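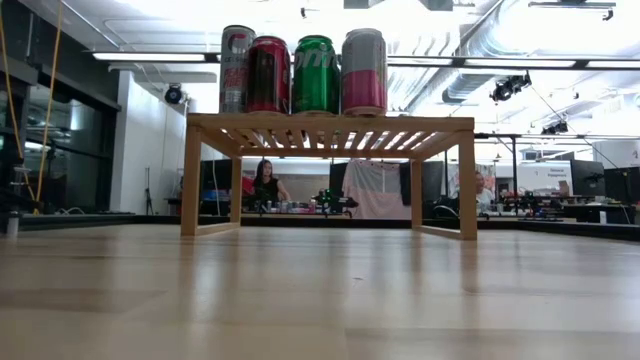
Four cans on the slatted rack, low view from the tabletop.

November 6, 2022
Can shelving, notes

Spent most of today on the rack again. The question from the Plireck people was simple enough: can an arm put away the drinks after somebody comes back from the store, and take them down again when asked? My answer for now is the same as in June. It can do it when the cans are spread out and it has all day. A kitchen gives you neither.

Things to write down before I forget.

Slats. The gaps are harder on us than the cans are. If the can comes down tilted, the bottom rim finds a gap and the can leans on its neighbor. Esperanza Whitlock wants a lighter release, with the fingers opening in two stages. I would sooner fix the approach so the can comes down straight. We agreed to try hers first as it is a smaller change in the code.

Spacing. A person packs cans so they nearly touch and thinks nothing of it. The planner wants finger room on both sides and gets upset when it has none. Odberg's planner pads every object by 20 mm, and with that padding a tight row is one big object. I turned the padding down and it behaved better, but then I sat with my hand on the stop button the whole time – not a thing you could ask of anybody at home.

Can shapes. The grip table has one entry for "can." It needs at least two, slim and standard. A grip height that suits a tall slim one is too near the rim on a shorter one. Brophy has a list of 300 grocery items with measured heights and I have asked for a copy.

Shiny rims. Depth drops out along the metal edges under these ceiling lights, same complaint as ever. Grullach says to take the median over several readings. Will try it, though it adds to the cycle time and that is bad already. 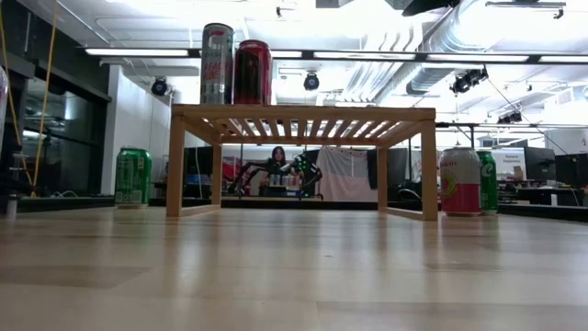
Two up, others on the table beside the rack. The slim one and the wider red one are the pair I mean under "Can shapes."

Mixed layouts like this one are the useful test. Some cans on the shelf, some on the table, one partly behind another. The request "put the green one up" is no good if there are two greens, and the system picks whichever it scored higher and never asks. A six-year-old would ask. Put in a ticket for that.

On the bigger question: the log stands at 274 attempts and I don't want to quote a success rate until we reach 1,000 and the release change is in. For a shop floor with one can size and a fixed tray I would say yes, go ahead. For a pantry, no.

To do:
– two-stage release (Esperanza)
– split the grip table, slim and standard
– padding as a setting per object, so I stop editing the file by hand
– ask Odberg if the padding can shrink on the last bit of the approach
– felt pad under the back left leg of the rack, it creeps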